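Search this site Enter keywords

Grendholm sorting room moves to cloth-covered tables

Last updated: 11th July

The Grendholm toy library has changed how it lays out small items for checking. Loose pieces such as dice and rubber toys now go into shallow steel dishes, set on a plain white surface.

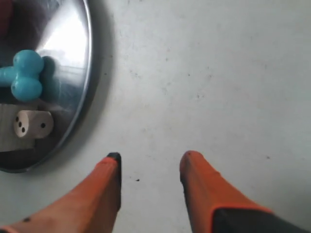 The room handles up to 600 pieces a month. Ieuan Edwards, who runs the sorting, said a pale background shortens the search for small parts. Larger work is done on a thin white sheet spread flat over the table.
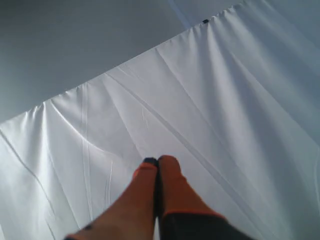

White cloth spread over a flat surface, with wrinkles still in it.

Creases remain a problem. A fold can hide a short length of wire, and the sheets are to be smoothed before each batch. Sioned Morgan is comparing the present fabric with a heavier one. 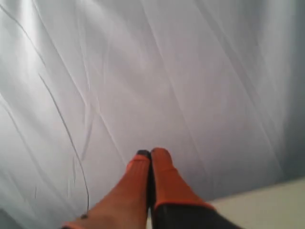 The heavier sheet costs more and is slower to wash. A trial in May covered 388 pieces. The new layout stays in use until the second trial ends.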